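FOR IMMEDIATE RELEASE
2022-03-17

Wellside opens a free reading room and course on housing, heat and the law in Resmont

I've been asked to keep this short and official, and I'm going to manage maybe half of that, because I've been waiting two years to write it! Wellside, the small legal research center I run out of Resmont, is opening its doors to the public with a new program on tenants' rights in hot weather. We're calling it the Brelano Program, after the street where we rented our first office (one room, one radiator, one very loud upstairs neighbor).

So what is it? Mostly it's a course, and it's free. It runs for nine weeks starting in July, with one evening session each week and a reading list that I've cut down four times and will probably cut again. You don't need a law degree to sign up. You don't need any degree. If you rent your home, or you work with people who do, or you once tried to read a lease all the way through and gave up on page three, you're who we had in mind when we planned it.

The question we start from is a simple one, and the answers are a mess. When a rented home gets too hot to live in safely, whose job is it to fix that? A lot of housing codes were written with cold in mind. They'll tell you how warm a bedroom has to be in winter, sometimes down to the degree, and then say very little when it comes to summer. Meanwhile there's a whole body of human rights law that talks about adequate housing and the right to health, and it hardly ever gets mentioned in the kind of hearing where a tenant is asking for a working window. I've spent most of my working life in the gap between those two shelves of books, and I'd really like some company in there.
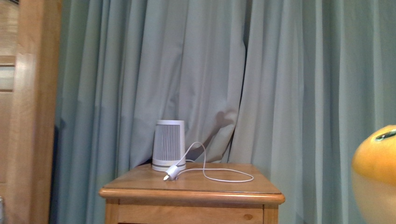
The first few weeks cover the basics: what a lease can and can't take away from you, what "fit to live in" has meant in different places, and how a complaint moves (or doesn't move) through a city office. After that we get into the bigger material. We'll read treaty texts together, out loud if people want to, and look at how courts in several countries have handled claims about heat, damp and bad air. There's one full session on older people living alone and another on shared housing, where it's often unclear who the landlord even is. I argued hard for a session on mobile home parks, and I got it, so please come to that one!

We have room for 80 people in the course. Of those places, 35 are set aside for Resmont residents who rent, and they can claim them before general sign-up opens. Everyone else goes into one pool and gets picked by drawing. I know drawings are annoying. We talked about asking for application essays instead, and I just didn't want anyone to have to sell me on their own hard luck to get a seat in a class.

The other half of the program is research, and for that we've teamed up with Qin, a housing data project that collects public inspection records and makes them searchable. Their records tell us which complaints were filed and how each one was closed. What they can't tell us is what happened in the months between, and that's where our interviews come in. We'll be talking with tenants, building managers and inspectors over the summer. Anyone who takes part can see their own transcript and strike out whatever they like before we use it. We'll publish a working paper when the interviews are done, in everyday language, with the legal footnotes parked at the back for people who enjoy that sort of thing (hello, I'm one of you).
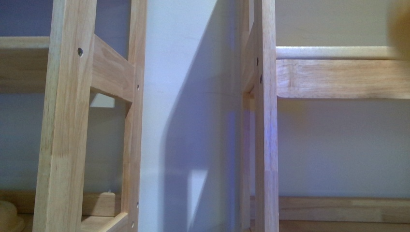 I should say a word about what the program can't do. We aren't a law firm and we can't take your case or tell you what to file. If you come to us with an eviction notice in your hand, we'll help you find a legal aid office that can look at it quickly, and we'd much prefer you did that before worrying about any class. The course is general education. It won't count toward a license or a degree, though we're happy to write a letter saying you attended if your employer wants one.

The reading room opens along with the course and will stay open after it ends. It's small, with a table, a good printer and our collection of housing law materials, which you can use on site or copy a few pages from. Sessions will be held in English, with Spanish interpretation on request. Child care is available during the evening sessions if you tell us ahead of time. Readings come in large print too, so just check the box on the form.

Reporters who'd like to sit in on a session are welcome, with one condition: ask the people in the room before you quote them. Some are in the middle of disputes with their landlords and have good reason to be careful. I'm glad to talk on the record myself, at length, as you may have guessed.

Sign-up forms will be at the Wellside front desk in Resmont, and we'll mail a paper one to anybody who asks. Renters' early sign-up comes first and general sign-up follows. For press questions, write to the Director, Wellside, Resmont, and mark the envelope "Brelano Program" so it lands on my desk and not in the billing pile.

- The Director, Wellside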